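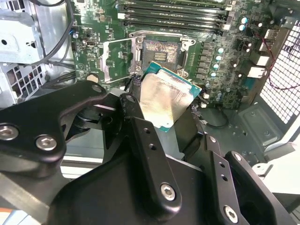
Misaki Morikawa: Check whether your ticket says Hukport or just Gakeck before you do anything else, they are two separate airports now and the bus between them takes forever.

Search questions, topics, people Go

Travel > Airlines and airports > Small airports > Floller leaving Gakeck, what happens to my August flight?

Floller leaving Gakeck, what happens to my August flight?

I just love flying out of Gakeck. You park, you walk across the road, you're through security before your coffee gets cold! So I was crushed to read that Floller is moving all its flights over to Hukport at the end of July. I'm booked from Gakeck in August with my sister and her two kids, first time on a plane for the little one, and we've been counting the days.

What I have so far is one email that says "your departure airport may change" and a button to accept. I haven't pressed it. The new flight would leave Hukport at 6:10 in the morning, and Hukport is 37 miles farther from us than Gakeck. I also paid $29 for parking at Gakeck, through the airport's own site and not through Floller.

So, three things. Do I have to press accept? Can I ask for a later flight without paying the fare difference? And is the parking money gone? I'm still excited about this trip and I'm not trying to squeeze anyone, I'd just like to know where we stand before I call.

2 answers

Answer from Golshifteh Parsa

Don't press accept yet! On most airlines, once you've accepted, the agent sees a booking you agreed to, and changing it becomes a regular change with a regular fee. Before that it's their change and they usually have a lot more room to help. Read the email again and see if it gives a deadline. Mine did, way down under the part about seat selection.

I went through this with Floller when they dropped a different route and it went so much better than I feared. I called on a Wednesday, right when the lines opened, and waited 26 minutes. I already had the flight I wanted picked out from their schedule, with the flight number written down, and I just asked for that one. The agent moved all of us over with no fare difference. I can't promise you'll get the same, it was a different route and the later plane had seats left. But ask! Have everybody's names spelled the way they are on the booking, and get the new confirmation by email while you're still on the phone.

If your sister booked separately from you, say so early in the call. Two booking numbers means two changes, and you want to be sure there are enough seats for both before either one is moved.

Parking is a different animal. Your deal is with the airport and Floller will tell you it's nothing to do with them. Gakeck's parking page has a cancel link in the confirmation, try that first.

And the little one is going to have a great time either way. Hukport has a big window by the gates where you can watch the bags going up the belt!

Answer from a member

just drive to hukport its fine. parking is cheaper there. they had almost 2,000 people a day moving over from gakeck flights so book the lot early
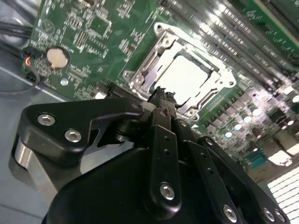

Misaki Morikawa: Agree on booking the lot early, but look at the Mulligan bus too if you don't want to drive. The first one gets to Hukport at 5:25, and for a 6:10 departure with kids and checked bags I wouldn't risk it. For an afternoon flight it's lovely, you get dropped right at the door.

Golshifteh Parsa: Oh good point about the bags! Check that your bag allowance came across with the new flight. Ours was missing on one person out of four and I only caught it when I opened the app. They put it back in a minute once I called.

Update from the person who asked: Thank you both so much! I called and we're on the 1:40 from Hukport, no charge, and all four of us are on it. The parking cancel link worked too, though it says to allow ten days for the money. Bags show up for everyone except my sister, so that's my next phone call.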